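Sun 3 December. Quick one, more to add when the kids are down. Sticky jobs this time - dough, clay, filler, anything that ends up under your nails. Kitchen first, then shed.

## Before you start

Tap on before your hands go in. Or leave it dribbling. Otherwise elbow.

Rings off, in a cup, cup on the windowsill. Not beside the sink.

Scraper, old towel, spare bowl of water, all within reach. Everything you'll need to touch, lids off already. Flour bag opened and rolled down. Rubbish bin pulled out from under the bench.

Apron with no pocket, or a pocket you can button. Mine had dough in it from November. Found it last week, hard as a biscuit.

Scale goes on the bench before the tub goes on the scale. Sounds daft but I've lifted a full one more than once to slide the scale under, and my back had words.

## Mixing

Wet in first, dry on top, for most doughs. Filler and plaster as well, water first and then sprinkle. Clay scraps the other way round - let them dry right out, break up with a mallet, then cover with water and leave alone. Bone dry scraps slake down lovely. Half-damp ones sit there like gravel for a week.

Straight sides beat sloping sides if you're using your hands. Tall beats wide if you're using a paddle. Tub no more than 2/3 full either way, unless you like cleaning floors.

Hold water back. Always. Last 100 ml goes in a splash at a time, and half the days it doesn't all go in. Flour changes, weather changes. Same with any powder that's been open in the shed over winter.

Oil your hand before a soft dough, wet it before a firm one. For clay just wet. Oil and clay is a mess you'll be chasing for days.

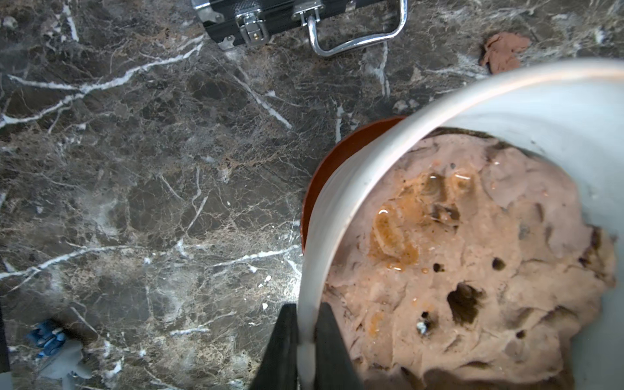 Solange Ross wrote in to say I've got the resting part wrong: she gives any stiff mix a full half hour before kneading, lid on, and skips most of the kneading altogether. She does bread for the whole street so fair enough. Ten minutes was what I had down. Try hers, see how you go.

She also says stop adding flour. Yes. I know. Sticky dough is usually just dough that hasn't had a rest, and you chuck in another handful and then another and it bakes up like a doorstop. Scraper in one hand, walk away, come back.

Lumps in filler - push through a kitchen sieve you don't love anymore. Lumps in clay - leave it, the wedging gets them. Lumps in batter, leave those too, pancakes don't care.

## Storing it

Lid on, but not clamped, if there's yeast in it. Yeast pushes. I've had a lid hit the ceiling light.

Clay wants the opposite. Damp cloth on the surface, plastic over that, lid down tight. Check every couple of weeks and re-wet the cloth. If it smells like a pond it's fine, and usually nicer to work with. Black bits are fine too. Wedge them in.

Label with masking tape and a pencil. Marker smudges the minute you touch it with wet hands. Write what it is AND the day you made it. "Brown stuff" is no help to anyone, I have a freezer full of brown stuff.

Food tubs are food tubs forever, shed tubs are shed tubs forever. Cross on the bottom and the lid of every shed one. I use the 3 L Hebden ones for food and whatever's lying about for the shed. Old Neltard paint pails for plaster, never for eating out of, doesnt matter how well you scrubbed.
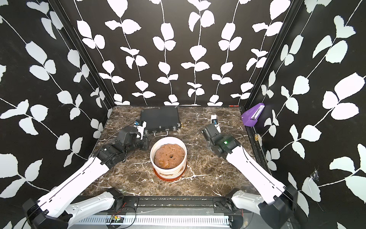 ## Getting it off things

Cold water. COLD. Hot water cooks the flour and you've made glue. Soak the bowl cold, scrape, then hot and soapy once the worst is gone.

Use a scraper on the outside of the tub too, down near the base, people forget and then it welds itself to the shelf.

Nylon brush, not a sponge. A sponge that's met dough is finished, throw it out. Salt on your hands will rub off the last of it, a good spoonful, dry, over the bin.

Clay and plaster - none of it down the sink. Not a bit. Rinse in a bucket, let the bucket settle overnight, pour the clear off onto the garden and scrape the bottom into the bin. We paid a plumber $200 to learn that one and he was quite cheerful about it.

Dried on a wooden bench: damp cloth laid over for 20 minutes, then scrape with the grain. Stone-look tops, plastic scraper only. If it's real marble keep vinegar and lemon well away, they etch it and it stays etched. Plain dish soap, rinse, dry with a tea towel so it doesn't streak. Dark tops show every smear of flour, wipe twice, second time with clean water.

## Splash walls

Anything behind the mixing spot is going to cop it. Wipeable or sacrificial, pick one. Painted plasterboard is neither.

What I'd put up in order: tile if you've got it, a vinyl panel, an offcut of shower board, stick-on vinyl, an old tablecloth and bulldog clips. Patterned hides more than plain. Black hides jam and shows flour. White hides flour and shows everything else. 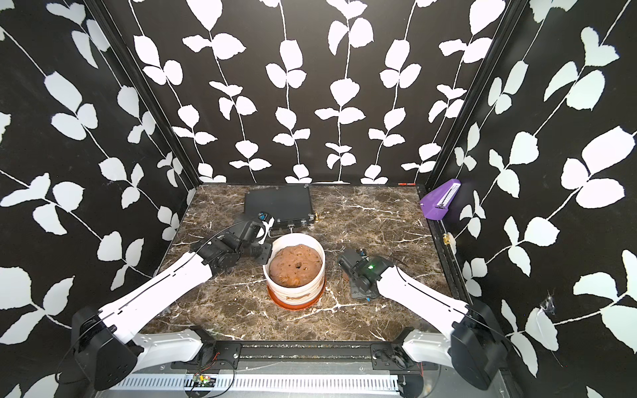
Stick-on vinyl goes on better if you peel a hand's width at a time and smooth from the middle out. Warm it with a hairdryer at the corners. Bubbles, pin then thumb. Overlap the joins a little, never butt them, it shrinks. Coten do a thick one that lifts off clean, the thin stuff tears and leaves gum behind. Gum comes off with cooking oil and patience.

Wash vinyl with a nearly dry cloth, from the bottom up so drips don't run tracks. Don't scrub a printed pattern.

## Bowls

Smaller batches, use a heavy bowl. Damp tea towel folded under it and it won't skate. Ridged outside is easier to hold with greasy hands, harder to clean after. Swings and roundabuots.

Ceramic holds the chill so warm it first for yeast. Fill with hot tap water, tip out, dry. For pastry do the reverse, 10 minutes in the fridge.
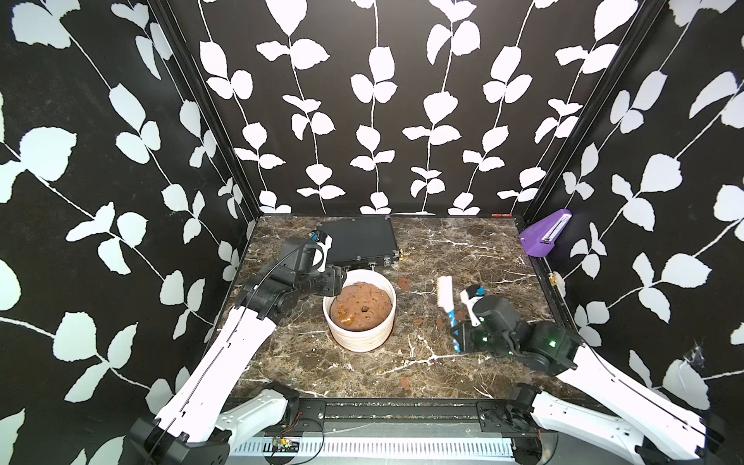
Chips on the rim - retire it. Keys, pegs, a plant. Glaze bits in food is no good at all.

Jocelyn Tremblay asked about scratchy grey marks inside her white bowls. That's metal off your spoon, not damage. Bicarb and a drop of water, rub with a finger, rinse. Prudeson cream cleaner does it as well but bicarb is cheaper and you've got it already.

Stack with paper between. Heaviest at the bottom. If two get stuck, cold water in the top one, bottom one sat in warm, wait, twist gently. Don't bang.

Still to write up: piping bags, getting wax out of tins, what to do with the good scissors. Wax one next probably.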